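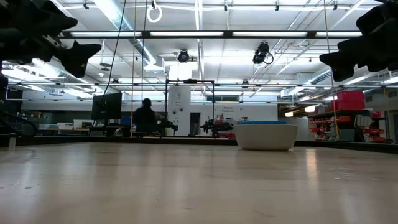 # Huile-cire dure Kusevwood, finition satinée : un an de plan de travail

J'ai acheté cette huile-cire pour un plan de travail en hêtre lamellé, à la suite d'une huile Grerkness que je devais refaire tous les deux mois. Le plan lui-même m'avait coûté 689 euros chez Eritz, à Fleury, découpe de l'évier comprise, et je n'avais pas envie de le voir noircir autour du robinet. Il est posé dans une cuisine où l'on fait à manger midi et soir. L'avis porte sur l'huile-cire, pas sur le plan.

## Le produit

Le bidon est en métal, avec un couvercle à levier classique. Il faut un tournevis pour l'ouvrir et un maillet pour bien le refermer. Le liquide est ambré, assez fluide, et il dépose au fond : dix minutes de mélange au bâton, pas moins, sinon la première moitié du bidon donne un rendu brillant et la seconde un rendu mat. La notice le dit, en petits caractères et à la dernière ligne.

L'odeur est forte à l'application. Elle reste perceptible deux jours fenêtres ouvertes, puis disparaît. J'ai fait le chantier en mai et je ne le ferais pas en hiver.

## Préparation

C'est la partie longue. J'ai poncé au 80 pour enlever l'ancienne huile, puis au 120, puis au 150. Kusevwood déconseille de monter plus fin parce que le bois se ferme et boit mal. J'ai essayé quand même sur une chute, avec du 600 pour finir : toucher très doux, mais une goutte de café marque la surface en quelques minutes. La notice a raison.

Après ponçage, aspiration, puis chiffon à peine humide, eau claire dans un seau, rien d'autre. Le savon laisse un film qui gêne l'accroche. Si le fil du bois se relève, un passage léger à la main suffit.
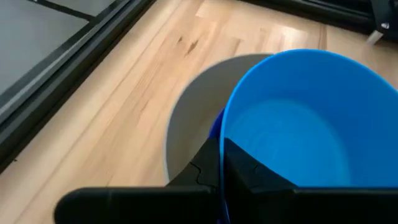 *Seau bleu, avec un récipient gris juste derrière.*

## Application

La notice demande deux couches. J'en ai mis trois sur le dessus et deux en dessous et sur les chants, en insistant sur le bois de bout près de la découpe. Il faut compter huit heures entre les couches à température normale. J'ai utilisé un rouleau à poils ras, puis un pad blanc pour étaler. Le pinceau laisse des traces, sauf à tirer très mince.

Le point important est d'essuyer l'excédent au bout d'un quart d'heure. Sur la première couche j'ai attendu trop longtemps et j'ai eu une zone collante, côté plaque, que j'ai dû reprendre le lendemain. Les couches suivantes se sont passées sans histoire. Les chiffons imbibés se mettent à plat dehors ou dans l'eau, ils peuvent s'échauffer tout seuls en boule.

On peut poser des objets légers après une journée. Pour l'eau stagnante et les plats chauds, j'ai attendu une semaine.

## À l'usage

L'eau perle encore sur les trois quarts du plan. Autour de l'évier, non : elle s'étale, sans tacher pour le moment, mais je vais repasser une couche à cet endroit. Le vin rouge et le curcuma partent au savon noir si on s'en occupe dans l'heure. Une trace de betterave oubliée toute une nuit a pâli sans disparaître.

Les rayures sont visibles en lumière rasante – c'est du hêtre, pas du granit. L'intérêt par rapport à un vernis est qu'on reprend localement, au 150 puis au chiffon, et qu'au bout de deux jours je ne retrouve plus la limite. Je l'ai fait à deux reprises. Avec la Grerkness, chaque reprise laissait une auréole plus foncée.

La teinte a légèrement jauni. Ceux qui veulent garder un bois clair devraient regarder la version « naturelle » de la même marque, que je n'ai pas testée.

Le contact alimentaire est annoncé après séchage complet. Je coupe sur une planche de toute façon, et les saladiers et les bols vont directement sur le bois, y compris mouillés. Pas de ronds.

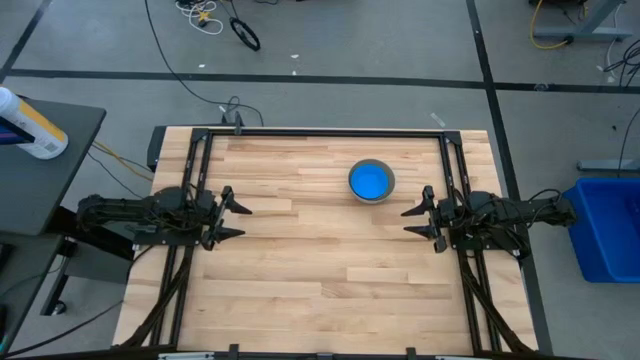

On m'a objecté, après une première version de cet avis, que trois couches sur du hêtre étaient du gaspillage et qu'avec deux couches très minces, bien essuyées, le plan tenait aussi longtemps et rayait moins brillant. C'est possible. Le dessous n'a reçu que deux couches et n'a pas bougé, mais il ne voit ni eau ni couteau, donc je ne peux pas comparer.

## Ce qui m'a moins plu

- Le prix au litre, nettement au-dessus de la Grerkness.
- Le bidon entamé : une peau s'est formée en surface malgré le couvercle bien refermé, et j'ai dû filtrer avec un vieux bas.
- Le nuancier en magasin, imprimé sur papier, ne donne aucune idée du rendu réel.

Je rachèterai le petit format pour l'entretien de l'évier. Pour une table de salle à manger, qui voit peu d'eau, une huile simple me paraît suffire.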